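Natural Dyes from Kitchen Scraps: What We Learned from a Summer of Onion Skins
Term project report, Textiles and Community Studies
Submitted by Sandrine Renaud

Introduction

My grandmother kept a paper bag of onion skins on a hook behind the pantry door, and as a child I never thought to ask what it was for. It was my aunt who told me, years later, that the soft gold blanket I had slept under at the family farm in Boduvik was coloured with them. When our class was asked to choose a household craft and try it ourselves, I knew straight away what mine would be. I wanted to find out how much colour an ordinary kitchen could give, and whether a beginner with one pot and a small stove could get the same result more than once.

Gathering the materials

I began saving skins in January and asked my neighbours to do the same, which led to a good many lovely chats over the fence and far more skins than I had expected! Prunico, the greengrocer at the end of our street, let me sweep out the bottom of the onion bins every Sunday after closing. By the end I had 100 grams of brown skins and nearly as much again of the red. The wool came from Clelisia, a small yarn shop, undyed and already washed, and I divided it into 3 skeins so that I could compare them fairly.

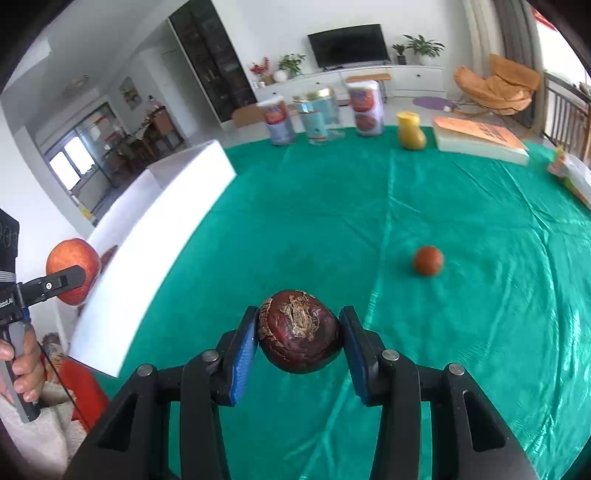 Figure 1. A dark reddish-purple onion with its papery skin peeling at the side.

Method

Each skein was soaked overnight in water with a little alum, as my aunt suggested, so the colour would hold. I simmered the skins in up to 900 millilitres of water for an hour, strained them through an old tea towel (now a rather cheerful orange, and I have been forgiven for it) and let the liquid cool before the wool went in. Two skeins went into dye made from brown skins, one for a short time and one until the next morning. The last had the red skins to itself.

Results

The brown skins gave a clear, warm yellow after an hour and a deep copper after a night. The red skins surprised me. I had hoped for something close to purple, and what I got was a mossy green-brown that my cousin Kos has already claimed for a pair of socks. I left a strand of each on the windowsill for two weeks, and the yellow faded the most. If I had the time over again I would weigh the wet wool as well, and keep better notes on the heat, as my stove has a mind of its own.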